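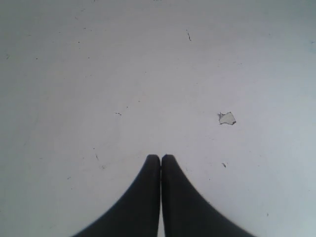

How does a policy trained on wrist views alone know how far the gripper is from a flat surface?
Mostly from texture. As the gripper descends, marks on the surface spread outward from a fixed point, and the rate of spread gives the network a usable distance signal.

Duván Ccori has spent two years on that signal at Werndale, where his group trains a contact policy called Cuervo. The input is a single wrist camera, with no depth sensor and no force reading before touch.

"A clean surface is the hard case," Ccori said. "Scratches and specks are features. Remove them and the error grows."

The training set holds 4,000 approaches. Of these, 3,277 were kept after filtering; most of the rest were dropped for timing faults between the camera and the joint encoders. A further 1,086 approaches, recorded later, were held back for testing.

Orlando Tello, who wrote the filter, said the fingertips also matter. "They stay in view, so the network has a fixed reference. When we masked them, the policy stopped late."

Shading was a separate problem. Early versions of Cuervo read a gradual change in brightness as a tilt of the surface and corrected for it. The group now varies brightness and color across each training image — a change Tello described as "29 lines of code and a month of arguing over them."

Glossy surfaces remain unsolved. Ccori expects to start on them in June, with the same camera and a shorter approach.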